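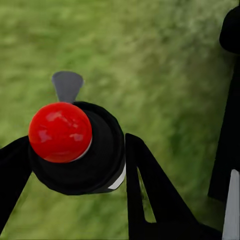
How often should I sharpen my kitchen knives at home?
For a family that cooks every day, two times in a year on the stone is enough, if you use the honing steel every week between.

I write this page for my neighbors in Pudton, who bring me their knives in a shopping bag and ask me always the same things. My name is Cayetano Iglesias and I worked 26 years in a restaurant kitchen. I am not a professional sharpener, but my tomatoes are cut thin.

The stone
Buy one stone with two sides, 1,000 and 4,000. The rough side makes the edge, the fine side makes it smooth. Put the stone in water until the bubbles stop, then set it on a folded wet towel. My stone is an Arrieta, already hollow in the middle, and I make it flat again with wet sandpaper on a piece of glass.

The angle
Most Western knives want an angle near 20 degrees on each side. If you fold a paper corner in half, you have 45, and if you fold it again you have a little more than 22. Hold the blade against this paper before you start, and your hand will remember. Press lightly. When you feel a small rough line along the other side of the edge, change sides.

Serrated bread knives I leave alone. My friend Yolanda Toledo does hers with a thin round file, one tooth after the other, and it takes her an evening.

Washing and keeping
Wash the knife by hand and dry it immediately, also the place where the blade enters the handle. The dishwasher is bad for the edge and worse for a wooden handle. In the drawer, knives hit the spoons and lose the edge — a magnetic strip on the wall is better, or a cardboard cover made from a cereal box.

Glass cutting boards are terrible for any knife. Use wood or soft plastic. And when you push the onion to the pan, turn the knife and use the back of it.

Rust spots
Make a paste of baking soda with a few drops of water, leave it 5 minutes and rub with a cork. For old carbon steel you may need to do it again the next day. Then dry the blade and put on a little food-safe mineral oil.

Page corrected 9/18/25. I changed the part on oil, in July I had written olive oil and it becomes sticky.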